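Kadri Dambrauskienė
November 18, 2024

Okay friends, a few of you asked how the recycling corner in our break room is coming along, so get comfortable, because I have more to say about bins than any grown woman should. (1/7)

Some background first! We've been in the Windley building since 2014, and in all that time we had one big blue barrel by the copier where everything went. Yogurt cups, soup tins, somebody's umbrella once. Sorting it out on pickup day took two of us most of a lunch break, and I was always one of the two. (2/7)

So back in May I asked Adelino if we could try separate trays, out on a table where people would see them, and bless him, he said yes before I'd finished the sentence. (3/7)
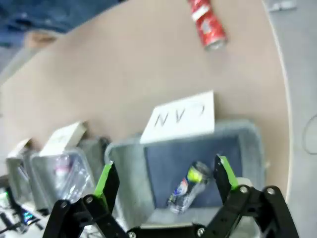
My one firm opinion about sorting is that the label matters more than the bin. We started with those pretty printed stickers with the little arrows, and people walked right past them with a coffee in one hand. Now it's a white card and a dark marker, CAN in great big capitals, propped up on the rim of a plain gray tray. The card has started to curl a bit and I don't mind one bit, it's easy to make another! And yes, I do see the red can lying on the table all by itself. We're getting there. (4/7)

Lok-yiu asked if we should have a lid. I say no lid! A shallow open tray means you can see what's already in there and you don't have to touch anything, and if a stray fork lands in it you just pick it out. (5/7)

Please do give your cans a quick rinse, though. I keep a bottle brush next to the sink for anybody who wants it, and King-fai has promised to stop using it on his thermos. (6/7)

If your office wants to try this, start with just cans and let everybody get used to it before you add paper. And if you have a good trick for juice cartons, please write to me, I've got a whole bag of them under my desk. (7/7)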